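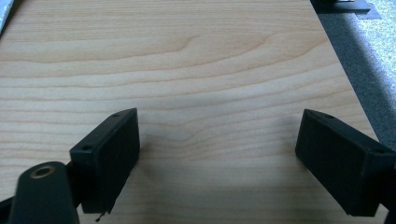 Lâm Vũ wrote under my last post that I am too soft on our county clerk, and that a man who loses 200 absentee ballots for 4 days should not be allowed to say he is leaving "for family."

I thought about this comment all evening. I am still learning how people here talk about officials, and in the country where I grew up you did not write such things with your real name. So maybe Lâm is right and I am too polite.

But let me put down what we know in Plurnwood. The ballots were from the March vote. They were found in a locked room, in a box with the wrong label. The final difference between the two candidates for county attorney was 25 votes, from 2,238 counted. You do not need to be good at mathematics to see why people are angry!

Then Ieuan Harries, the deputy, wrote a memo to the board and asked for an outside review. Two weeks later he was moved to the records office. The clerk says it was planned a long time before. I asked for the paper which shows this plan. I received a very friendly letter with no paper inside.

And now the clerk resigns, the board thanks him for his service, and the review is "no longer necessary." This is the part I can not accept. If the accountant leaves, you still check the books.

I do not say that someone stole the election. I have no proof for this and I do not believe it. I say only that Mr. Harries asked a normal question and lost his desk for it, and the board members who signed his transfer are all still in their chairs.

The next meeting is open to the public, and each person can speak for three minutes. I have written my text already and it is five minutes long, so tonight I am cutting. If you go too, please ask about the transfer and not only about the box.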